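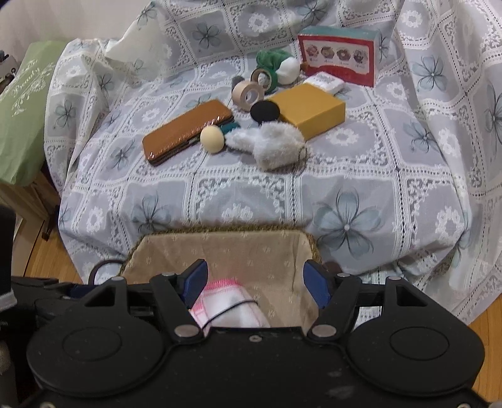

4. Good practice for pick-and-place sessions

Soft things are the fun part of working with the Dala hand gripper, and they're also where most bad recordings come from! Cloth sags, folds over on itself and hides whatever is under it. With a folded cloth held over a lined basket, check where the cord runs before you open the fingers, and give the fabric lining plenty of clearance.

4.1 Before you start

1. Fasten the wrist strap. It should be snug, with your hand free to turn.
2. Open and close the fingers fully a few times. You want a smooth, even travel (it's a lovely feeling when it's set up right).
3. Set the session limit to 600 seconds.
4. Mix your objects. Tape rolls, balls, boxes and fluffy things together make a great set.

4.2 During the session

5. Pinch fabric near the middle of the fold.
6. Lift straight up, pause, then move across.
7. Lower the item to the basket before releasing. No dropping from height, please!

CAUTION: Keep your free hand away from the linkage arms while the fingers are moving.

Note: If a draped cover slides during a pick, stop and start a new recording. Chiharu Kawaguchi keeps the list of restart codes; a shifted cover is code 34.

4.3 Afterward

8. Wipe the fingertips and check the pivot bolts.
9. Log the session in Pukwood the same day.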